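How Do You Teach a Robot to Pick Something Up?

By Lwazi Botha
March
4 minute read

Think back to when you learned to tie your shoelaces. Somebody probably sat down beside you and said "watch me", and you watched, and then you had a go and got in a terrible muddle, and then they very kindly took hold of your hands and moved them through the loops with you. After a while your fingers seemed to know the way by themselves.

Robots can learn in a rather similar way, which I think is one of the loveliest things about them. You could try writing out every tiny movement as a computer program — move left a bit, down a bit, close, no, not that hard! — but even picking up a spoon would take you pages and pages. So very often people show the robot instead.

There are two main ways to do the showing. The first is by remote control. A person sits with a set of handles, and when they move the handles, the robot's arm moves too, a bit like a puppet without the strings. The robot stores up every movement as it goes along.

The second way is to leave the robot arm out of it for now and let a person hold the gripper. A gripper is a robot's hand, and it usually has two "fingers" that open and shut. You carry it to the thing you want, squeeze, lift, and put the thing down again, while a small camera on the gripper watches what happens close up.

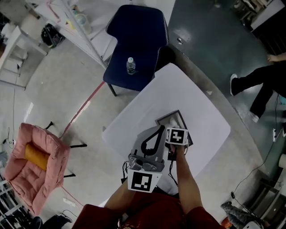
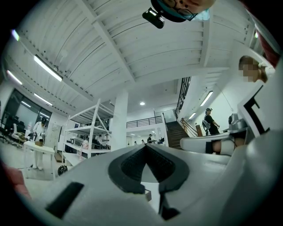
Now, the computer needs to know where the gripper is as it travels about, and there are several clever ways of working that out. One is to use black-and-white square patterns called markers. A camera can spot them easily, and from the way a square looks tilted or small, the computer can work out which way it is facing and how far away it is. You can try this yourself with a playing card. Hold it flat towards you, then turn it slowly, and see how its shape seems to change.

Once is never enough, I'm afraid. At Grusholm, where I help out on a Tuesday, we wanted our robot Ditby to learn how to move a cup on to a saucer. We showed it the job 300 times, and it still knocked the cup over. By the time we had done 779 goes (my arm was very tired and I had eaten rather a lot of biscuits) it was managing nicely, even when we put the cup somewhere new.

That last bit matters a great deal. If you always start with the cup in the same spot, the robot may only learn that one spot, so we move things about, and we let different people have a turn, too.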